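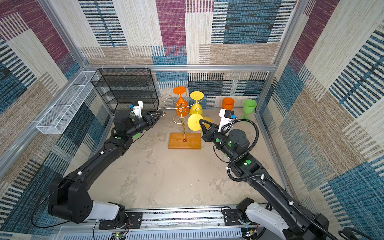 Spending plan for the second arm cell

22 November 2021

I promised Imani Sorensen I would write down what we want to buy in January before we forget why we want it. I am putting it here so Telmo and Larysa can argue with it in the comments instead of by email.

The first cell is done and paid for. Two arms on one rail, aluminum frame, a camera on each gripper, carpet on the walls. The arms were the biggest line and the easiest to budget, as Moya quoted a price and stuck to it. Everything else ran over. Cables, brackets and fingertips together came to more than I had set aside for the whole frame.

So for the second cell I am changing the order. Small parts get priced first, and the arms get what is left. If that means one arm until summer, we run one arm until summer.

Grippers. I want the same parallel grippers again. Jinlong Tang would like to try the softer ones from Javow, and I would too, but then we have two sets of spares on the shelf. The wine glass job is hard on fingertips. They push against the wire of the stand all the time while the other hand brings a glass in sideways. I am putting in 11 pairs of tips for the year.

Wrist cameras. Keep them. I was ready to drop these to save money and go with the fixed view only. Then I went through what they record. With a glass right at the fingers you can still make out most of the stand behind it, and the fixed view loses that when an arm gets in the way.

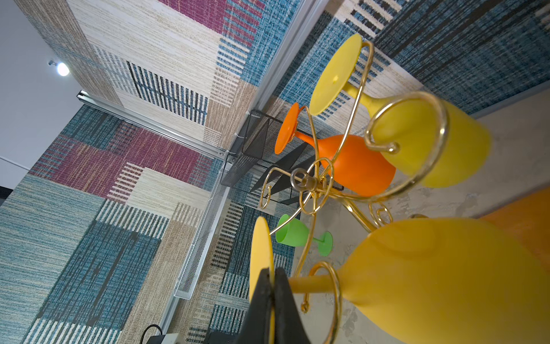 View from the wrist, goblets on the gold stand.

Frame and rail. Grustix has the extrusion in stock. Larysa Levchenko wants the new cell a little deeper so the shelf rack does not crowd the work area. It adds one more length per side and I have no objection.

Props. People leave these out of the budget and then buy them out of pocket. I am setting aside $100 for goblets, cups, wire stands and baskets. Bolosport had the mesh baskets cheaper than the kitchen store, if anyone is going that way.

Spares. One full wrist camera with bracket, one set of cables for each arm, some 2 meters of extra conduit.

Not buying: a second shelf rack, new lights, or the rolling cart Telmo keeps sending me links to. The cart is nice. It can wait.

Quotes are due back to me before the holidays. If you need something that is not listed, send me the part number and the price with shipping included.

Maximiliano Robles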